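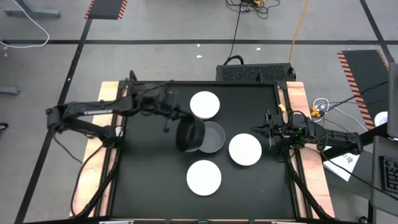
4. Mise en service du poste d'arrosage Caltau

À lire en entier avant d'ouvrir l'eau. Oui, en entier. Comptez une matinée si les tuyaux sont déjà posés, sinon revenir au chapitre 3.

4.1 Avant de commencer

Il vous faut :
- le programmateur et sa plaque murale
- les électrovannes (2 pour la serre, 1 pour le carré potager)
- le filtre à tamis, avec son joint de rechange dans le petit sachet, ne pas jeter le sachet
- ruban téflon
- tournevis cruciforme, clé plate
- un seau
- le code du poste : 1176

Le code est le même pour tous les postes livrés avec cette notice. À changer après la première connexion, voir 4.5.

Note. Les anciens programmateurs McIntyre se montent sur la même plaque, mais le bornier est inversé. Si vous remplacez un McIntyre, photographiez le câblage avant de débrancher quoi que ce soit. Cremilda Cavalcanti a gardé un schéma, le demander à l'atelier.

4.2 Pose du filtre

1. Fermer l'arrivée générale. Ouvrir le robinet de purge, laisser couler jusqu'au bout dans le seau.
2. Repérer la flèche sur le corps du filtre. Elle va dans le sens de l'eau, donc vers les vannes.
3. Trois tours de téflon sur chaque filetage mâle. Dans le sens du vissage.
4. Visser à la main, puis un quart de tour à la clé. Pas plus.
5. Remonter le tamis, puis le joint, puis le bol. Le joint doit être à plat dans sa gorge.

ATTENTION. Bol en plastique. Serré à la clé il se fend, et pas tout de suite : en général la nuit. Main uniquement.

Note. Eau de forage ou de citerne : nettoyer le tamis chaque semaine en saison. Eau de ville, une fois par mois suffit.

4.3 Raccordement des vannes

1. Couper le courant au tableau. Vérifier que l'afficheur est éteint.
2. Faire passer le câble par le presse-étoupe du bas, jamais par le haut.
3. Dénuder 8 mm. Pas de cuivre visible hors de la borne.
4. Fil commun (blanc) sur la borne C. Les communs de toutes les vannes vont ensemble.
5. Vanne 1 sur borne 1, vanne 2 sur borne 2, etc. Étiqueter les fils maintenant, pas plus tard.
6. Tirer légèrement sur chaque fil. S'il vient, recommencer.
7. Refermer le capot, 4 vis, en croix.

ATTENTION. Les vannes sont en 24 V alternatif. Ne jamais brancher du 230 V sur le bornier bas. La carte grille et la garantie ne joue pas.

Pour les jonctions enterrées : connecteurs à gel uniquement. Le chatterton tient un hiver, et encore.

Si votre regard est profond, laissez une boucle de câble au fond, de quoi sortir la vanne et travailler dehors à genoux sur l'herbe. Wagner Lacerda en a refait plusieurs à la serre d'Irthorpe où il n'y avait pas de mou du tout, il a fallu creuser.

4.4 Première mise en eau

1. Toutes les vannes en position fermée (molette à droite, à fond sans forcer).
2. Déboucher les bouts de ligne des goutteurs. Important, sinon les copeaux de perçage partent direct dans les goutteurs.
3. Ouvrir l'arrivée générale d'un quart. Attendre que l'air sorte. Ça crachote, c'est normal.
4. Ouvrir à fond.
5. Contrôler le filtre et les raccords avec un papier sec. Une trace = resserrer, ou refaire le téflon.
6. Ouvrir la vanne 1 à la main. Laisser couler jusqu'à ce que l'eau soit claire au bout de la ligne.
7. Refermer la vanne, reboucher la ligne. Même chose pour la 2, puis la 3.

Note. Si une vanne ne se referme pas : presque toujours un gravier sous la membrane. Fermer l'eau, dévisser le couvercle, rincer, remonter. Le ressort saute facilement, mettre la main dessus.

Pression. Les goutteurs demandent entre 1 et 2 bars. Au-dessus de 3, les raccords cannelés sautent. Si vous n'avez pas de manomètre, en emprunter un, ne pas faire au jugé.

4.5 Réglage du programmateur

1. Remettre le courant. L'écran affiche l'heure qui clignote.
2. Entrer le code, valider.
3. Régler l'heure. Pas de passage automatique à l'heure d'été.
4. Menu CODE, entrer le nouveau, deux fois. Le noter ailleurs que sur le boitier svp.
5. Menu ZONES. Une zone par vanne. Supprimer les zones inutilisées sinon le cycle tourne à vide.
6. Menu DÉPART. Conseillé : 5 h 30 pour le potager, 6 h pour la serre. Eviter le soir en serre, trop de champignons.
7. Menu DURÉE. Commencer court, voir ci-dessous.
8. Sortir par OK. Si vous sortez par RETOUR rien n'est enregistré.

Durées de départ, à ajuster ensuite :
Semis en serre : 4 minutes, deux fois par jour
Tomates, poivrons : 20 minutes, une fois
Salades : 12 minutes, une fois
Courges paillées : 25 minutes, un jour sur deux
Petits fruits : 30 minutes, un jour sur trois

Valeurs données pour mai, sol moyen. Sur sable, plus court et plus souvent. Sur argile, l'inverse. Enfoncer le doigt dans la terre, à deux phalanges ça doit être frais. Nayara Arruda ajoute un tiers en plein été pour les tomates, et coupe presque tout dès que les fruits tournent.

4.6 Sonde de pluie Gevent (option)

1. La fixer à découvert, loin d'une gouttière ou d'un arbre.
2. Retirer le pont entre les bornes S1 et S2. Sans ça la sonde est ignorée.
3. Brancher les deux fils, pas de polarité.
4. Menu SONDE, mettre sur OUI.
5. Tester : verser de l'eau dessus, le symbole goutte barrée doit s'afficher.

Note. La serre n'a pas besoin de la sonde. Menu ZONES, serre, SONDE sur NON. Oubli classique, les plants sèchent pendant qu'il pleut dehors.

4.7 Pannes courantes

Écran éteint : fusible derrière le capot, puis disjoncteur.
ERR 1 : vanne en court-circuit. Débrancher les fils un par un jusqu'à ce que le message parte.
ERR 2 : vanne pas détectée. Fil commun, en général.
Arrose deux fois : un deuxième départ est programmé. Menu DÉPART, mettre B et C sur NON.
Un goutteur à sec, les autres bons : le dévisser, le tremper dans du vinaigre, rincer.
Toute la ligne faible : filtre bouché ou ligne trop longue.

Pièces et joints : Dima Awad, à l'atelier, le matin. Pour les cartes grillées voir Reinaldo Mendonça, apporter la carte et le numéro de serie collé sous le capot.

Hivernage : chapitre 6. À faire avant les premières gelées, filtre démonté et rentré.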